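Looping a video work with separate four-channel sound: drift after a few hours

Asked August 5, 2022
Tagged: installation, playback, sync, gallery

I am installing a moving image work at Pustwood, a small non-commercial space, as part of a group programme. The work is a single projection with four separate loudspeakers, one in each corner of the room. The picture runs from a media player (a Dravon, the older model without network sync). The sound runs from a laptop through an audio interface, as the player only has stereo output.

The file is 943 seconds long, picture and sound both. I start them by hand at opening time and they are fine for the first few loops. By the middle of the afternoon the sound is clearly ahead of the picture. There is a door slam at 506 seconds which makes it obvious to anyone in the room.

What I have tried:
- Re-exporting the sound at 48 kHz instead of 44.1 kHz. No change.
- Turning off power saving on the laptop. No change.
- Restarting both at lunch. This helps, but the invigilator has other things to do.

Is there a way to keep the two together without buying a new player? The show stays up for most of a month.

Answer 1 (accepted)

You have two separate problems and they add together.

The first is clock drift. The player and the audio interface each have their own crystal, and no two crystals run at exactly the same speed. Over one loop the difference is too small to hear. Over a day it can grow, but on its own it seldom becomes as bad as you describe.

The second is the loop gap. Many older players do not loop without a break. They reach the end of the file, close it, open it again and start decoding. That costs a fraction of a second each time. Your laptop software probably loops the sound with no gap, so the sound gains on the picture by the length of that gap on every pass. This fits the direction of your error.

Test it before changing anything. Make a version of the video with a white flash and a click on the first and last frames, play the click through the player's own output, record that output for four loops, and measure the distance between the last click of one loop and the first of the next. If the gap is constant, you have your answer.

The fix is to let the picture start the sound on every loop:

1. Keep the stereo output of the player. Put a short tone on the left channel at the start of the video file, and silence after it. Leave a second of black at the head so the tone does not fall in the part where the decoder is still settling.
2. Feed the left channel into an input on your audio interface.
3. In the playback software, set a level trigger on that input. When the tone arrives, it plays the four-channel file once from the start. Turn looping off.
4. Trim the four-channel file so that it ends two seconds before the picture does. It must have finished before the next tone.

Each loop then starts from zero and the clock drift never has time to build up. Set the trigger threshold well above the noise on the line.

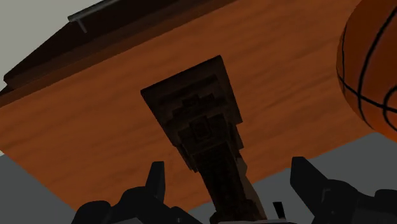

The threshold is best set with the projector, lights and everything else in the room switched on, as a dimmer on the same circuit can add enough hum to fire a trigger that behaved well in the morning. If you still get false starts, add a lockout time in the software of 900 seconds or so after each trigger.

Answer 2

Agree with the above, but if you don't want to run an extra cable you can just make one very long file. We did this at Pangaribuan for a two-screen piece. Put 20 or 30 copies of the work end to end, same for the sound, and the gap only happens once or twice a day. It won't cure the clock part. Check the file size limit on the card first, FAT32 stops at 4 GB.

Answer 3

Get a proper player with multichannel out. Zindness hire them.

Comment from the original poster

Measured it as suggested in Answer 1. The gap is 108 milliseconds and the same every time. Trigger tone is now in place with the lockout set and it has run from opening to closing with the door slam where it should be. Asked about hire as well, but it was over budget for a run of this length.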